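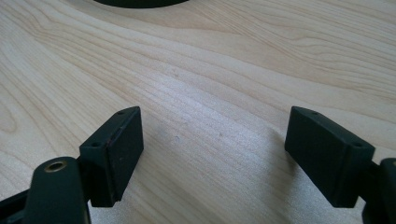

Rianne Smits
List member, table and bench group

Subject: Re: dull patches on pale table top, oil or start again?

Hello Maureen and all,

Thank you for your long answer. I read it twice, the second time with the dictionary, because I did not know the word "burnish". Now I do. I put your questions under here and I answer them one after the other, so that other people on the list can follow also.

Maureen Tindall wrote:

> Rianne, before you sand anything, please tell us what is on the
> table now. If it is an oil you can repair a small area. If it is
> a varnish you can't, or not so easily, and you will see the edge
> of the repair forever. Put a drop of water on it and wait. Also,
> what do you clean it with? Half the dull tables I have met were
> only dirty with soap. And can you show the grain? From your
> first message I can't tell if you mean real streaks in the wood
> or streaks from a cloth.

The photo is at the top. The streaks I mean are the wood itself. They are long and they bend a little, wide waves in one part and then much finer lines, close together. The light makes a whitish shine in the middle, and it is exactly this kind of shine that confuses me. When I stand at the window side I think the finish is gone there. When I walk to the door side, the same place looks good. So maybe I have been worrying about a reflection for 2 weeks. I would be happy with this answer.

What is the wood? The seller told me maple, and the color fits, but he also told me that the table would go through my front door, and it did not. We took the legs off in the street.

What is on it now: I believe oil. The table came with a tin of Clundia, the clear one, almost empty, and the seller said he used it every spring. I made the water test last night. I put three drops, one near the corner, one in the middle and one in a place where I eat every day. At the corner and in the middle the water stayed round for the whole time of my tea. Where I eat, it became flat after some minutes and left a darker spot, and this morning the spot was gone. If I understand you well, this means oil, and it means that it is thin in that one place.

What I clean it with: now I am a little ashamed. I used Wolus, the kitchen spray, because it was there. I read the label yesterday and it says "not for untreated or oiled wood" in very small letters. I stopped with it. Since then I use only a cloth with warm water and I dry it after.

My plan is the following, please correct me if it is wrong:

First I wash the whole top one time with a little wood soap, always along the grain, and let it dry until the next day. Then I sand only the place where I eat, by hand, with paper 320, very light, and I make the border soft so that there is no line. Then one thin coat of oil on the complete top - not only on the spot - and I wipe off everything that is still on the surface after 15 minutes. If it still drinks, a second coat the day after.

I have two questions that are left.

Can I use Vodorgate oil over the old Clundia? The hardware shop here does not have Clundia any more. The man in the shop said that all oils are friends, but he also wanted to sell me a brush.

And must I do the underside? My neighbor says that a top which is oiled only on one side will bend. It has been oiled only on top for years, as far as I can see, and my ruler finds no gap when I lay it across. I prefer not to turn it over, it is heavy and I am alone in the house until June.

For those who asked about the felt pads: I bought the Mösli ones at the end, the thick round ones, and glued them under my bowls and the lamp. I had small scratches from the lamp before and I have found no new ones. They do collect bread crumbs, so you must lift the things and wipe there also.

About the rags, thank you to Maureen for the warning. I did not know that cloths with oil can start to burn by themselves. I will lay them flat outside on the stones until they are hard, and then put them in the bin.

I can start when I have an answer about the oil. Until then I eat with a placemat.

With kind regards,
Rianne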